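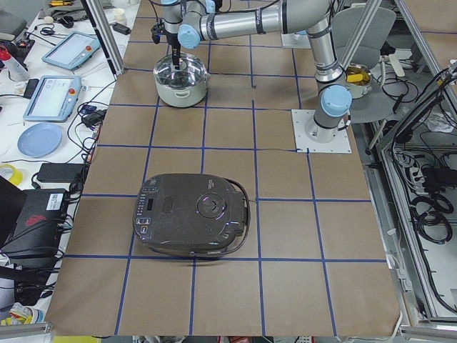
**Call for home cooks: the Bindholm soup and stew project**

We're looking for people in and near Bindholm who cook soup or stew at home and would let us write down how they do it. You don't have to be a good cook! You need one dish you make without a recipe, a kitchen we can visit or a willingness to use ours, and a few free evenings between December and spring.

The result will be a printed book called *Zevosa*, with the recipes, the stories that come with them and a chapter on how the same bean soup changes from one street to the next. Duarte Amaral started collecting these dishes by himself, mostly from the families on his old delivery route, and filled three notebooks before the rest of us got involved. They are wonderful notebooks (also greasy, and in places impossible to read), and they made us want to do the thing properly.

## Who we'd love to hear from

Anyone over 18 who makes a one-pot dish often enough to do it from memory. It can be something your grandmother made or something you came up with in a dorm room. Fish chowder, pea soup, lamb and barley, peanut stew, caldo verde, chili, borscht, all welcome. We're very short on:

- meatless stews, especially with lentils or chickpeas
- soups served cold
- anything cooked overnight
- dishes made for someone who is sick
- dishes people only make once a year

If your household has two people who disagree about how the dish should go, please sign up together. Some of the best pages in Duarte's notebooks are arguments. There's one about when the cabbage goes in that runs to four pages and changes handwriting halfway through.

You don't need perfect English. Rosário Carrilho, our editor, works in Portuguese and Spanish as well, and for other languages you're welcome to bring a friend or relative to help. Kids can be around while you cook, and so can the neighbors.

## What taking part looks like

You'd meet with us 3 times.

**First visit: talking.** We sit down for an hour and you tell us about the dish. Where you learned it, who eats it, what you do when you're out of something. We record the sound and take notes. Bring photos or old recipe cards if you have them. We'll copy them on the spot and hand them right back.

**Second visit: cooking.** You make the dish at your normal speed while one of us weighs things as they go in. This is the part people worry about and then end up enjoying. A handful stays a handful, we just put it on the scale first so that a reader at home has something to go by. We'd like to be there from the first onion, even if the pot then sits on the stove all afternoon.

**Third visit: tasting.** One of us has cooked from the written version by then, and you taste ours. You tell us what's wrong with it. Please be rude. Duarte's first try at a neighbor's oxtail stew was called "hot water with ambitions," and the recipe got a whole lot better after that.

Most visits start at 5 p.m. or later, and mornings can be arranged if you work nights.

## What you get

- $100 for the full set of visits, paid after the tasting
- the cost of all your ingredients, on top of that (keep the receipts)
- bus fare if you come to us
- two copies of the book
- your name on the recipe, or a first name only, or no name, whichever you like

The recipe stays yours. You can keep cooking it, sell it in a restaurant, put it in your own book. We ask for permission to print it in *Zevosa* and to read parts of the interview aloud at the launch supper. You'll see your pages before they go to print, and you can take out anything you've changed your mind about.

## Where

At your place, or in the kitchen behind the Leitão bakery, which has been lent to us in the evenings. It has a six-burner gas stove, one induction plate, a big sink and a long counter. There's one step at the back door and a ramp at the side. We have big pots there, but if your dish only comes out right in your own pot, bring your own pot.

Please tell us about allergies when you sign up. The bakery kitchen can't be made free of flour or nuts, so if that's a problem for you we'll plan on a home visit.

## How to sign up

We have room for 15 cooks this round. Leave a note at the Leitão counter in the box marked *Zevosa*, or pick up a form at Miltton Books on the corner and drop it off there. We need:

1. your name and the best way to reach you
2. the name of the dish, or what your family calls it
3. a few lines about it (10 lines is plenty)
4. evenings or mornings?
5. your kitchen or ours

There's no need to send the recipe itself. Rosário reads every form and will get back to you either way. If the round fills up, we'll ask whether you'd like to be first in line for the next one.

Not sure your dish counts? If it's cooked in one pot and eaten with a spoon, it counts. We've been going back and forth about risotto for weeks, so if you make risotto, send in a form and help us settle it!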